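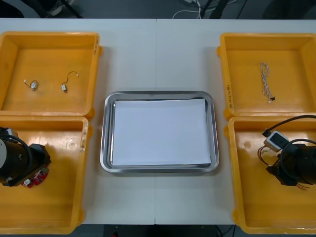

What does a two-armed sorting cell need from the people standing next to it?

Mostly patience, plus someone to fill the bins. The arms at the Korside open day could pick up a small part and put it somewhere else, which was the job, but a person still had to decide what counted as a part, write on the bins, and put everything back at the end so the next group of visitors could watch it again.

Site visit report, Introduction to Automation
Group 2, May

1. Why we went

The course asks every group to visit one working site and write down what we learned "beyond the brochure." Our first choice was Mendale, who make conveyor parts, but they never answered the second email. Korside answered in an hour and attached a parking map. We took the bus, so the map was of limited use, although it did show where the vending machine was.

Korside repairs and resells small electrical assemblies. Their demonstration was built around a problem they have every day: returned kits arrive as a jumble of motors and wire bundles, and somebody has to separate them before anyone can test anything. They want that somebody to be a machine. The somebody who does it now was at the open day too, eating a sandwich, and did not look worried.

2. The setup

Two arms face each other across a white table. There are yellow bins on both sides and a steel tray with paper in it in the middle. We had expected a safety cage and something large and orange. The whole job fits on two tables pushed together, and one member of our group asked when we would be seeing the real one. This was the real one.

Motors go in one bin and wire bundles in another. The tray is the handover area, where one arm leaves a part for the other if it belongs on the far side. The paper is there to cut down on glare from the steel, we were told, and also because it is cheap. The labels on the bins are handwritten. I asked whether the system reads them and was told the labels are for the humans.

Our host was Syahrul Lubis, who set up the cell and ran every demonstration that day. He gave the same talk to each group and managed to sound interested in it at 3 p.m., and we would like that noted somewhere.

3. What we watched

A run starts with a mixed pile in the tray. The arms take turns. Motors went well. They are small and solid and have an obvious middle, and the arm found the middle nearly every time. When it missed, it backed up, thought about it, and tried again from a slightly different angle, like a person parking.

Wire was another matter. A twisted bundle bends when it is touched, so by the time the gripper closes, the thing it planned to grab has moved. On our first run the right arm picked up a bundle by one strand, carried it halfway to the bin, and dropped it on the table. There was a small round of applause. Syahrul said wire is most of the work left to do and has been for a while.

The control software is called Kistard. It has one screen with a large green button and another screen we were asked not to touch. The training examples are stored in something called Sopacua, which I wrote down as a person's name and spent part of the bus ride home being corrected about.

4. Numbers

Before the open day the cell had been shown 2,000 example picks. In the last full trial it handled 286 parts in one session. We asked how many of those were wire and Syahrul laughed, then said he would send the breakdown. We have not received it, and have left a blank row in the appendix table.

The target is 100 parts in a row with no human help. They have not reached it. Our group thought this was the most useful thing we heard all day, as every other stall had reached all of its targets and was giving away pens.

5. What we would do differently

Ask about failures first. We used up our best minutes on how fast the arms can move, and the answer was "faster than we let them."

Bring a notebook with a hard cover. There was nowhere to lean, and two pages of my notes on the gripper are unreadable, so section 3 has less on the gripper than the outline promised.

Agree beforehand on who is timing. Three of us assumed it was one of the other two. The cycle times in our draft have been removed.

6. Follow-up

We have asked to come back when the wire handling has been changed. Syahrul said fine, and to email first. Mendale has since replied to ask if we are still interested.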